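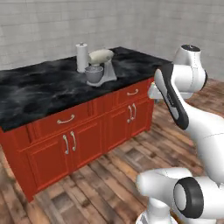

Slide 1. Simulated kitchen: island, stand mixer and robot arm.

Good afternoon. My name is Beathag Ritchie and I speak for the household tasks programme at Brasura. The question set for this session is whether a machine can yet be trusted with ordinary kitchen chores.

Our trials at Pavville cover 18 chores. Opening a drawer was completed in 61 of 200 simulated attempts. Wiping a worktop did better. (Pause. Refer to the printed table.)

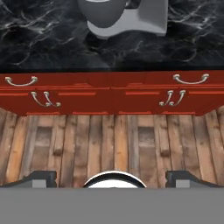
Slide 2. Gripper view of the cabinet handles.

Handles remain the main difficulty. The fingers must meet a thin curved bar at the correct angle, and drawers and doors require different pulls. Members should note that these results come from simulation only. Trials in a real kitchen at Renidton are planned for January.

Questions will be taken at 2.40.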